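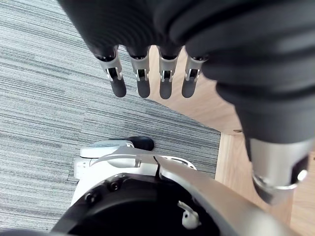 Where does the dirt go in a room with two kinds of floor? Mostly to the line where they meet, at least in our room.

3 min read

Project report, Floors and Cleaning unit
Herman Wuisan
6 April 2022

Why this topic. The main room at Frimpong has two floor surfaces and everybody complains about the join. Crumbs, grit, hair. I wanted to know if it really gets dirtier there or if people just notice it more. Also wanted something I could do with a broom and a kitchen scale.

Method. Side A is the door side, side B is the window side. Taped off a strip 50 cm wide along the join and two more strips the same size, one in the middle of each side. Swept each strip into its own bag at the end of the day, weighed the bags. Did this for 6 days. Same broom the whole time (Bastico, stiff one). No mopping in between, I put a sign up. Somebody mopped once anyway so that day was thrown out and repeated.

Results. Join strip was the heaviest bag on every day I kept. Added up, 54 grams from the join. The A bags came second. The B bags were so light the scale would hardly move on some days, so I don't trust those numbers much and left them out of the chart. Wet weather made everything heavier but the order stayed the same.

Second part was cleaning methods. Tried 2:
- sweeping across the join, A to B
- sweeping along the join, then each side seperately

Along was better. Going across, the bristles drop a bit at the line and leave stuff behind, you can feel it with your hand. Took longer to do it the second way but I forgot to time it, sorry. Should of used my phone.

Problems. Only one room. Only me sweeping, and I probably swept harder at the join, knowing what I was looking for. The scale is a cooking scale. Side A gets the shoes coming in, so maybe the door matters more than the join does. Would need a room with the door somewhere else to check. Tramton has one like that, asked, still waiting.

Next. Repeat in August when the room is less busy. Try a filler strip over the join and sweep the same three strips again. Put a mat at the door for half the days. Get a better scale if the lab will lend one.

Thanks to Hovlow for the bags and tape.

Related
Door mats: does a longer one help?
Broom or vacuum for the Tramton hallway
Getting tape marks off a floor
Chair legs and scratches, a short survey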